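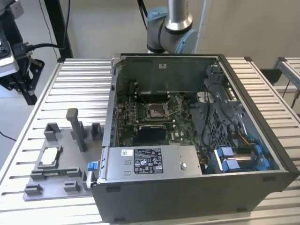

Onunier CPU Placement Kit – what you get for the money

Posted 10/17/22

14 shares | 3 comments

The Onunier kit is sold as a ready-to-run station for putting processors into desktop computers. You bring the bench, the arms and the computers. Onunier sends a printed fixture plate, a set of gripper fingers and a license for Surdu, the software that ties it all together. The price is $900, and that covers one bench only.

We carry it in the Flernville store because people keep asking for it. We also think you should read this page before you order one.

The fixture plate

It's a gray 3D-printed part, and it looks like one. The processor sits face up in a shallow nest, with upright posts behind it and low blocks along the front edge. The design is sensible enough. The nest keeps the chip in a known spot, so the gripper always starts from the same place. Whether a printed nest still holds its size after a long season of use is something Onunier doesn't say. We asked in April and got a brochure back.

Spare plates are sold in packs of 2. Make of that what you will.

The fingers

The kit is made for a two-finger gripper. Picking a chip out of a tray is the easy half of the job and plenty of cheaper kits will do it. Setting it down square in a socket, with the retention frame up and the lever out of the way, is the half you're paying for. The sales sheet has a lot to say about the first part and one short paragraph about the second.

Reach is less of a worry. With the tower on its side and the plate right next to it, the arm has a short trip from nest to socket.

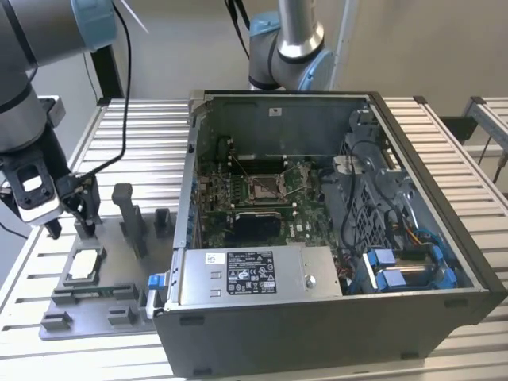 Surdu software

Surdu runs up to 2 arms from one screen. Setup is a matter of teaching points by hand, and the menus are plain. What bothers us is the word "adaptive" on the box. If you swap in a different case, you teach the points again. That's normal for this kind of gear, but it shouldn't be sold as something else.

Log files can only be opened in Surdu. There is no export.

How it compares

The Skoltetlow kit does the same job with a machined plate and no software at all. If you already have a controller you like, look there first. If you're starting from nothing, Onunier will probably get you moving sooner – just don't expect it to sort out cable clutter or tight cases for you.

Warranty and returns

Fingers are covered for 3 months. Plates are not covered. Opened software can't be returned, so ask for the trial license before you buy.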